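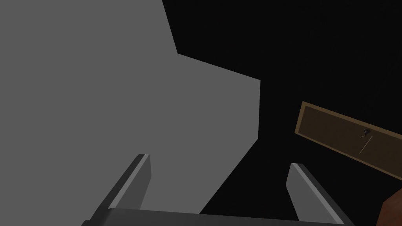 A simulated gripper with a wood-framed panel and its small dark knob to the right.

Vernura wants to buy two robot arms this year, and the request that reached the budget meeting in February was almost all hardware. Simulation got one line, near the bottom, marked optional. I think the order should be reversed.

An arm is easy to budget for. It has a price, a delivery date and a service contract. The hours spent finding out whether it can do the job are harder to put on a form, so they get left off and paid for later out of someone's wages.

Eleni Bošković ran planning at Clokent when they bought their first three arms. She told me nearly 30 percent of the first year's spending went to changes in fingers, mounts and reach. Much of that could have been tried on a screen first, against a model of the cabinets the arms were meant to open.

Simulation has limits. A drawer that sticks in the shop may slide freely in software, and I would still want one real arm on the floor before signing for a second. But a license and a trained person cost less than a wrong purchase, and they remain useful when the equipment changes.

My proposal is to fund five months of simulation work, buy one arm, and hold the rest of the money until the results are in.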